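Fixed camera only, no wrist cam: how many demos before adding scene variation?

Board: Manipulation / Data collection
Started by tarn_ops

tarn_ops
We are collecting teleoperated demonstrations for a kitchen tabletop set: pick, place, move between containers, toaster tasks. Single arm, two-finger gripper, one fixed camera. Current count is 600 accepted episodes. The layout has been held nearly constant, with object positions jittered by a few centimeters per episode.

The policy fits the training layout well and falls apart when the basket moves more than a hand's width. Expected. The plan was to reach 3,000 episodes on the fixed layout first and then start moving the large items. Kamrul Pramanik, who runs collection at our Ellthorpe site, wants to start moving them now. I would like outside opinions before we commit operator hours.

Typical view during an approach:

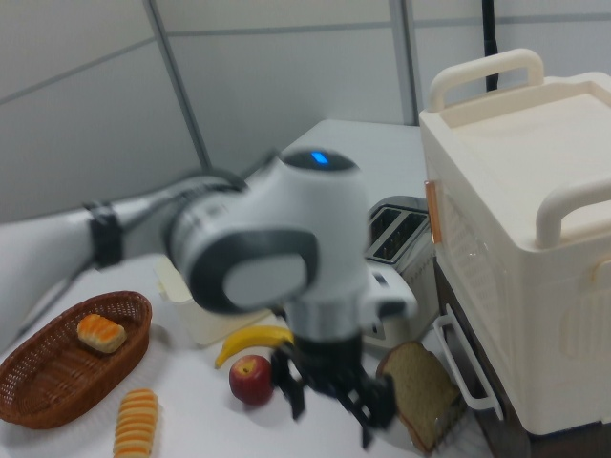 Fixed view, gripper open over the fruit, toaster behind.

Actions are logged as end-effector deltas plus gripper width. Language label is one sentence per episode, written by the operator afterward.

mdelacey
Kamrul is right. Episodes 601 through 3,000 on the same layout buy you very little. You will get a smoother policy that has memorized where the toaster is. Move the basket, the toaster and the lidded container between blocks and keep the small-object jitter within a block.

hekora_user7
Disagree in part. We ran this on a Hekora cell last April. Starting variation too early gave us a policy that hesitated everywhere, with no layout where it was reliable, so we could not tell whether failures came from the data or from the controller. One solid layout is worth having as a reference. I would not go to 3,000 for it, though.

mdelacey
You can keep a reference layout by reserving a share of every shift for it. It doesn't have to come first.

hekora_user7
Fine, that works if the operators reset to it accurately. Ours did not. We ended up taping corner marks on the table and comparing against an overlay of the reference image before each block.

quillon
Separate issue. Look at the joint housing in that view. It sits in front of part of the lidded container, and the flange covers part of the toaster front. With no second view, the policy has to act on objects it cannot fully see during the approach. More episodes will not fix that. I would settle the camera question before the layout question, because changing cameras later makes everything you already have a different dataset.

tarn_ops
Noted. A wrist camera is not possible on this cell for now (cable routing). A second fixed camera on the opposite side is possible. Would you backfill?

quillon
No. Train with the second view masked for the old episodes and present for the new ones. We do this with Arnari recordings and it is acceptable. Drop out the second view at random on the new episodes too, or the model learns to use the missing view as a tag for the old layout.

brack_n
What exposure are you running? The fingers are smeared in that still. If many approach frames look like that, finger position relative to the object is poorly defined exactly when it matters. Shorten the exposure and add light, or have operators slow down for the last few centimeters.

tarn_ops
Auto exposure, which I agree is wrong. Will lock it. I would prefer not to slow the operators down, as the slow demonstrations we have produce a policy that creeps.

brack_n
Then lights.

mdelacey
On labels: one sentence written afterward is thin. Operators drift toward "move the bread," and you have a bread slice and other baked items in the same view. That label is ambiguous. Assign the instruction before the episode and reject if the operator picks the wrong item.

sulemana_dev
Second this. In the Sulemana set we relabeled everything for that reason, and it cost more than collection did. Pre-assigned prompts also let you balance objects. Left to themselves, our people picked up the apple.

tarn_ops
Ours too. I checked and the apple is heavily overrepresented.

Current plan: lock exposure and add lights, install the second fixed camera, pre-assign prompts, then 7 layouts in rotation with 3 blocks per layout, plus the reference layout every shift. The existing episodes stay in with the second view masked.

hekora_user7
Hold one layout out entirely. Don't let anyone collect on it.

tarn_ops
Then 6 in rotation and 1 held out. Will post evaluation numbers in this thread when the first rotation is complete.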